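Shared Equipment and Member Retention in a Small Growers' Cooperative
Student Project Report, Rural Enterprise Practicum

Prepared by Wissam Twal and Khalil Mansour

Summary

The Mulcahy Growers' Cooperative is owned by 49 member farms that sell vegetables and cut flowers through a single packing shed. In February the board asked our team to study why newer members were leaving within two seasons of joining. We reviewed the bylaws, the equipment logs and the minutes of past member meetings, and interviewed members who had left as well as those who remained.

Background

Each farm buys one share at $1,000 and receives one vote. The share may be paid in four installments, although the membership form does not mention this option. Several former members told us they had borrowed money to pay the full amount at once. The cooperative also owns a transplanter, a root washer and a refrigerated trailer, which members reserve through a paper calendar kept in the shed office.

Findings

Equipment access was the complaint we heard most often. Long-standing members tend to reserve the transplanter for the same weeks every spring, and the calendar for those weeks is often full before new members learn that it has been opened. The bylaws state that reservations are to be made "in fair rotation" but do not define the term. Members who joined recently also reported that they did not understand how the patronage refund was calculated -- two of them had believed it was a late payment for produce.
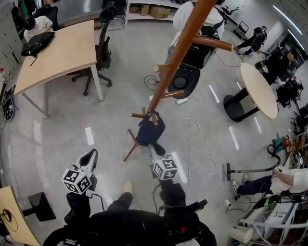
Figure 1. Coat rack with wooden pegs, held near its base by a gripper.

Language was a smaller barrier than we had expected. Most members were comfortable in meetings conducted in English, but they asked for the written agenda earlier so that they could review it at home. Meeting times were a greater difficulty. The 4 p.m. start falls during harvest work for farms without hired help, and attendance among those farms was low throughout the growing season.

Recommendations

We recommend that the board adopt a written rotation rule for the transplanter and trailer, with the first choice of dates passing to a different group of farms each year. The installment option should be printed on the membership form. A one-page explanation of the patronage refund should accompany the annual statement. Member meetings held between planting and final harvest should begin after 7 p.m.

Limitations

Our interviews took place before the spring season, and we were unable to observe the equipment in use. Three former members could not be reached. The financial records available to us did not separate repair costs by machine, so we make no recommendation on rental fees.

Shares: 4 | Comments: 2

Related projects
Cold Storage Options for the Vistard Farm Stand
Westudik Grain Cooperative: A Review of Voting Rules
Dronidico Seed Exchange, Year-End Report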